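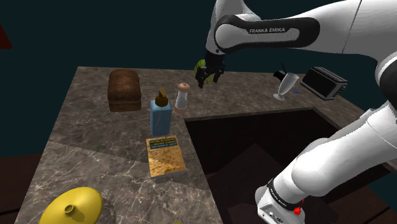

联赛积分相同的球队，名次怎样排定？
先比较相互之间的战绩，仍然相同的，再依次比较净胜分和总得分。各级赛事的次序可能有出入，以当季竞赛规程为准。

首页 | 目录 | 上一章 | 下一章 | 术语表
分类：体育管理 > 赛事编排

第10章 联赛赛制与升降级

前面几章讨论的是单场比赛的组织，本章转入整个赛季的编排。联赛与杯赛的差别在于，一支球队输掉一场之后仍要继续比赛，因此赛程的长短、主客场的分配和名次的计算方法，都会影响最后的结果。

10.1 双循环赛

双循环赛中，每两支球队交手2次，主客场各一次。设参赛队数为n，总场数为n(n-1)。十支球队需要打90场，每队18场。球队数为奇数时，每轮有一队轮空，编排时通常补一个空位，按偶数处理。

主客场应尽量交替。连续三个客场会增加旅费，也影响球员恢复，多数规程对此设有上限。场地由几支球队共用时，要先排定共用场地的日期，再排其余各轮。

10.2 升级与降级

常见的做法是末位球队直接降级，次级联赛冠军直接升级，倒数第二名与次级联赛亚军另打附加赛。附加赛可以是单场，也可以是两回合。单场决胜应在规程中写明主场归属，遇雨顺延的日期也要事先留出。

本章以奥基克斯（Okix）地区板球联赛为主要案例。该联赛自2000年起分为两级，首个赛季没有设附加赛，佩尔农（Pernon）队以次级第二名留在原级别，俱乐部提出了书面异议。时任竞赛干事安娜吉·勒鲁（Annatjie Le Roux）随后起草了新的升降级条款，全文见章末附录。

阅读时请注意条款中“赛季结束”一词的定义。11月份补赛的场次是否计入积分，曾引起不同解释，10.4节将专门讨论。

本章术语：双循环、轮空、净胜分、附加赛、补赛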